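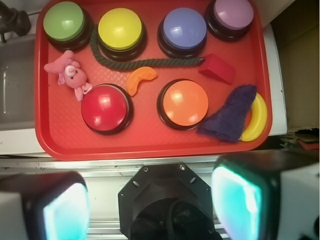 How long should you let pizza dough sit in the fridge? Three days, if you can stand the wait!

I used to be a same-day dough person. Flour at noon, pizza at six, done. Then in September my neighbor Nadja Kaufmann handed me a slice off a batch she'd forgotten about behind the milk, and I haven't made a same-day pie again. The crust had big, wild bubbles and a flavor somewhere between good bread and beer (in the best way).

My recipe is as plain as they come. 500 grams of bread flour, 325 grams of cold water, 10 grams of salt and a tiny pinch of instant yeast. Mix it until there's no dry flour left, let it rest for 20 minutes, then fold it over itself a few times. Into an oiled bowl with a lid, into the fridge, walk away.

Day one is fine – a little bland, kind of tight to stretch. Day two is where it gets fun. Day three is my favorite by a mile, and the dough opens up in your hands with hardly any tugging. I pushed one batch to day 7 and it smelled like nail polish remover and tore all over the place, so I guess I found the limit.

Take it out two hours before you bake. Cold dough fights back! And get the oven as hot as it goes, with a steel or an upside-down baking sheet inside the whole time it's heating.

Next up is a batch with a bit of rye in it. Victor, my brother-in-law, swears by 20 percent, but I'm starting with 10.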